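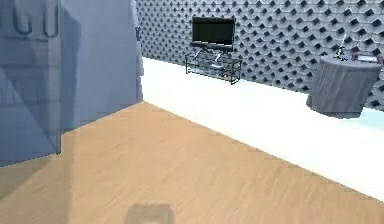 Re: Sheehan Rink equipment grants, junior program

On 29th September Manikandan Kurup wrote:
> The Lendbridge list shows 2274 on hand for junior sticks and
> helmets. Does that include the Skamov money? Also, how many
> sessions are we signed up for?

No. The 2274 is the Lendbridge balance only. With Skamov added the total is 3552. Skamov can be spent on goalie gear and nothing else, so please keep the two on separate lines.

We have 9 floor hockey sessions booked at Sheehan, 2 of them for beginners. Helmet sizes are due before the order goes to Dremetti. Send them to me off list, one row per player, with head size in inches. Sticks are junior flex only.

The session sheet still has the old start times. I will post a corrected copy.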